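Resetting the two-arm cell after the winter

The two-arm cell at Cliltex had its yearly going-over in July, and I said I would write it up. It has taken me until now. Most of what follows is for whoever inherits the job, and the rest is for me, so I don't go looking for the same 3 mm hex key again.

The cell is a table with low walls on three sides and an arm mounted at each end of the front. The arms are small and mostly printed parts. They pick things up, sort them and put them down again, all day if you let them. What wears out is predictable. Screws back out of the elbow, the camera brackets creep, and the cables get tired where they bend.

I start with the power off at the wall and both arms folded down by hand. Then I go up each arm from the base with a screwdriver and check every fastener I can reach. This time the left arm had two loose at the elbow. The right arm was fine until I got to the gripper, where one finger had play in it. I took the finger off, cleaned the pivot and put it back with a drop of medium threadlocker. Don't use the strong one. Humphreys, who had the cell before us, used the strong one, and I spent a whole afternoon on a single screw with a soldering iron.

Cables next. The camera cable on each arm needs enough slack to get through full wrist rotation and no more. Too short and it tugs the plug out of the camera. Too long and it catches on the elbow. I leave a loop off the top of the mount, run the wrist to both limits by hand and watch the loop the whole way.
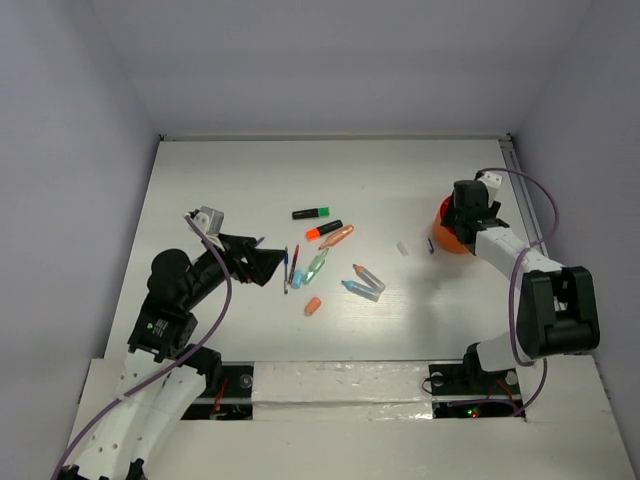 Posted by Elin Samuel
2 March 2021
Filed under: workshop, maintenance

With the cables sorted I power up and home both arms. They home one at a time, left first. If you do them together they can meet in the middle, and the software from Praltel doesn't know that the other arm exists until both have finished.

After homing comes the test pick. I use whatever is in the pen drawer: highlighters, markers, thin pens, loose caps, an eraser. Pens are a good test as they roll, and a clear barrel is harder for the cameras than a solid colour. The orange ball is for checking grip. If the fingers are out of line it squirts away sideways, and you know to go back and look at the pivots.

The ball also shows up a bad camera bracket. When the bracket has crept, the arm closes a little to one side of where it should, and always the same side. I loosen the bracket, nudge it, tighten it and try again. It took 5 goes on the right arm this time. There is probably a better method, but that one works and I haven't been in a hurry to change it.

The foam panel along the front stays in its plastic wrap. Bare foam sheds, and the bits get into the openings where the arms are mounted. I vacuum those openings with a soft brush, keeping well clear of the wiring.

Last job is the log. The cycle counter read 2,034 when I finished, and I wrote that inside the lid of the tool box along with the date. Clikska sell a replacement finger set that is meant to last longer than the printed ones. I've ordered one set for the right arm and will leave the left as it is, so there is something to compare against.

Tools used: hex keys, small Phillips, medium threadlocker, isopropyl, lint-free cloth, cable ties, a torch. I allowed 7 hours and used all of them, including lunch.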